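3.2 Viewing diaries and the gap between seasons

Reading time: 6 min

The second part of the study looks at how viewers of long-running television dramas carry the story from one season to the next. Earlier work on this question has mostly relied on surveys taken after a season has ended. Such surveys ask people what they remember, and people tend to answer with the finale. We wanted a record made at home, close to the time of viewing, in which the small things had as much chance of being written down as the large ones.

Diaries were sent to 100 households in and near Zornirstead. Each household had watched at least one full season of Sakalauskas, a family drama set in a harbor town, and had said it planned to watch the next. The diary ran for 6 weeks before the season premiere and continued through the last episode. Respondents wrote in it whenever the show came up, whether they were watching, talking about it, reading a preview or doing something else. We put no limit on length. Some entries are a single word, usually a character's name, and a few run to several pages.

The completed diaries gave us 3422 entries. Of these, 1623 were written on days when no episode aired. This share was larger than we had planned for, and the coding scheme had to be widened to take it in. The first version of the scheme had a single code, "off-air talk," for everything that happened away from the screen. We replaced it with separate codes for guessing at the plot, news about the cast, rewatching, and household routine. The last of these covers meals, chores and children's play that went on while the show was on or being discussed.

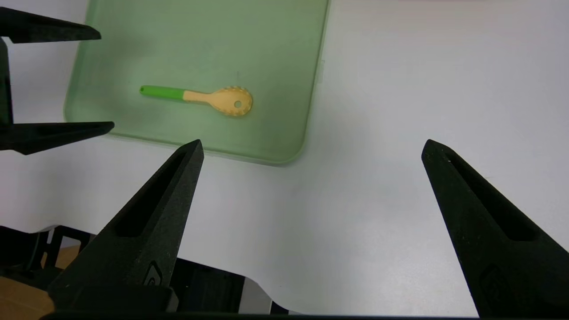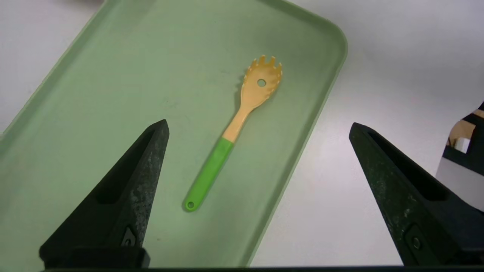
Figure 4. Spoon-shaped utensil with a round hole in its head, on a green tray.

Zornirstead, 12 Mar 2005

Plot guesses made up the largest group of off-air entries in the weeks before the premiere. Most were short and were tied to the closing minutes of the previous season, in which the ferry company is sold and the older daughter leaves town. Respondents who had rewatched the finale did not guess more often than those who had not, but their guesses named more minor characters. Several households kept a running guess and returned to it, crossing out the old one each time. We coded each revision as a new entry.

The time jump was the main difficulty for viewers. The new season of Sakalauskas opens well after the end of the old one, and two marriages and a death have taken place off screen. The preview material had said only that "time has passed." Diary entries from the night of the premiere show a good deal of confusion over who was living where. By the third episode this had mostly gone, and in its place came complaints that the death had not been shown. These complaints lasted to the end of the season and appear in the diaries of people who otherwise rated it highly.

For comparison we looked at a smaller set of diaries kept by viewers of Hirnasus, a police drama that started its season in October and picked up on the same night its last one ended. Those diaries contain few entries about missing events. They contain more about pace – the word "slow" is common – and more about changes in the actors' looks, which respondents noticed because the story allowed no time for them.

Coding was done in Stekano by two readers working separately. Where they disagreed, the entry was read again by both and given the code they settled on. Entries that could not be read were left out of the counts. The household routine code caused the most disagreement, mainly over entries in which the show was named once and the rest dealt with dinner.

Two limits should be noted. Households that agreed to keep a diary were probably more attached to the show than most, and keeping one may have led them to talk about it more. We return to both points in Section 5.

4 comments | 11 shares

Contact | Copyright | Back to top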